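Practice Diary, Undar Workshop
January, entry 7

Resumed work at 8.40 on the draft handling code for shared benches. Katsaros has returned our second version with comments, most of them on the clause dealing with staff who remain at the bench while both arms are powered. Filippos Giannakopoulos asked that I record the position as it stands before the Jurnton site begins its own review.

The clause at present reads: "A person attending a two-arm bench shall stand where both grippers are in view, and shall keep hands clear of the work surface until a handover is called." Katsaros would replace "clear of the work surface" with a fixed distance of 400 millimetres. I am not in favour. A fixed distance is easy to write and hard to honour at a bench of ordinary depth.
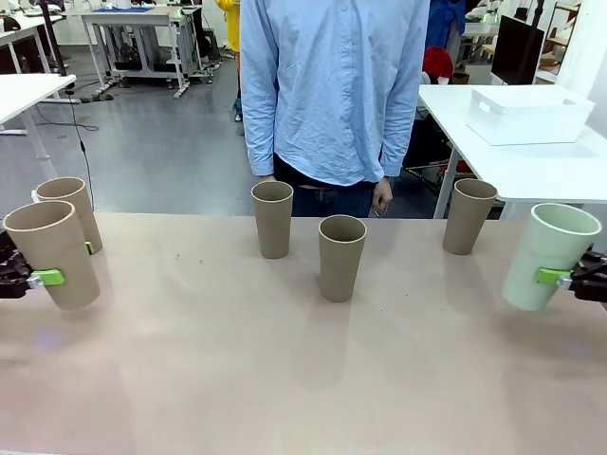 Clause 2 was then considered, which concerns the posture of the attendant. Alby's version requires folded arms, and Filippos regards this as theatrical. I am inclined to agree with him. An attendant standing behind the table with both hands hanging at the sides, while a tan cup is held up at one edge and the green one at the other, meets the purpose of the rule well enough. I have therefore struck out "folded" and written "at rest". The wording on footwear is unchanged.

The handover clause took the remainder of the morning. Our text permits a person to take hold of an item still held by a gripper, provided that the call has been made aloud and acknowledged. Katsaros asks whether the acknowledgement should be entered in the log.

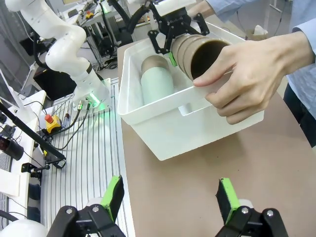

I replied that a log entry for every handover would place an unreasonable burden on the attendant, and proposed one entry for each session of 40 minutes, with any missed call recorded separately. Filippos will put this to Alby in writing. The rule that the emergency stop be kept within reach was accepted by all parties without amendment.

Still to settle: the definition of "attendant", and whether visitors to the floor come under clause 2 or under the general site rules. Copy of the marked draft to Jurnton by 4.30.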